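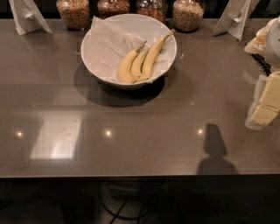 Household Tips: Keeping Share and Warrant Papers at Home

Kanley Shareholder Services
Updated 22 June 2023

Many registered holders keep their investment papers in the same drawer as utility bills and appliance manuals. The following suggestions are provided for holders of Jorkgate and Zundamier securities who store their own documents. They do not replace the terms printed on any certificate.

Sorting

Clear a table large enough to lay out one year of papers at a time. Place share certificates, warrant certificates, subscription agreements and tax slips in separate piles. Envelopes may be discarded unless the postmark is needed to show when a notice was mailed. Staples should be removed with a flat staple remover and not pulled by hand, as a torn corner can delay a transfer.

Do not laminate, punch or fold a certificate. Use a clear sleeve that is slightly larger than the sheet, and write any notes on a separate slip placed behind it.

Warrants

Warrants expire. Copy the expiry date and exercise price of each warrant onto the inside cover of the folder, and enter a reminder on the household calendar 100 days before expiry. A second reminder at 10 business days is advisable for holders who intend to pay by check. Forms received after the deadline cannot be processed.
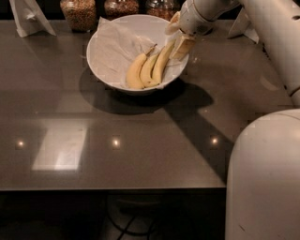

Bananas in a lined white bowl.

Where to keep them

Choose a dry interior closet on an upper floor. Basements, attics and cabinets over the stove are not suitable. A fire-resistant box should be opened every 3 months and left open for an hour to air, and any packet of drying agent replaced when its indicator changes color.

Keep a list of certificate numbers somewhere other than in the box. A photocopy held by a relative or an attorney is sufficient for this purpose. The list should show the name of the issuer, the number of securities, and the registered name exactly as printed.

Annual review

January is a convenient month for review, before tax slips arrive. Confirm that the mailing address on file is current and that any joint holder knows where the folder is kept. Holders whose accounts were moved from Kaneko should check that both account numbers appear on the list.

Lost or damaged certificates should be reported in writing to Wing-yan Yu, Holder Records. Replacement requests require Form 17, signed by every registered holder.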